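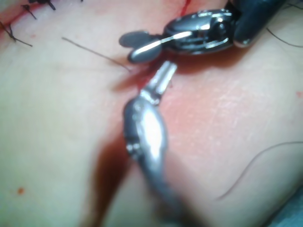

November, bench 2, after lunch. Spent the morning on the Killden stitching routine and I have to say my back feels great (a year ago I'd have been hunched over a pad with forceps until my eyes crossed). My whole job now is watching and tidying up after the arms. With three knots in up in the corner and the jaws nearly tip to tip over the cut, I caught myself holding my breath like it was my own hand in there! Loose thread is still the thing to watch. Asked Navarro for shorter strands, no answer yet.
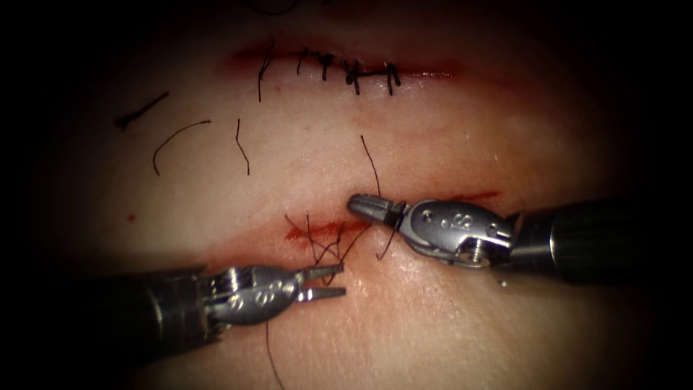
*Noel Javier, Dusdale bench team*

Five stitches across the top cut, and the lower one is where I'd like other people's eyes, all that thread bunched up by the left jaws. Leonora Ambrosio wants us grading knots on the Plusum sheet, 50 per person, and I'm fine with that, but can we please swap out every hour? Staring is a different kind of tired from sewing, and I got sloppy after number 12. 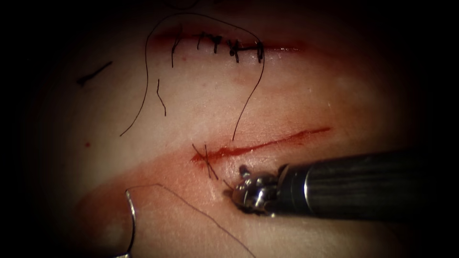 The other thing about swapping is that the new folks hardly tie anything by hand anymore, so they don't know what a bad knot feels like. I'd give them a pad and a needle for the first week, before they score anything. Will bring it up with Leonora. Also we need more black thread.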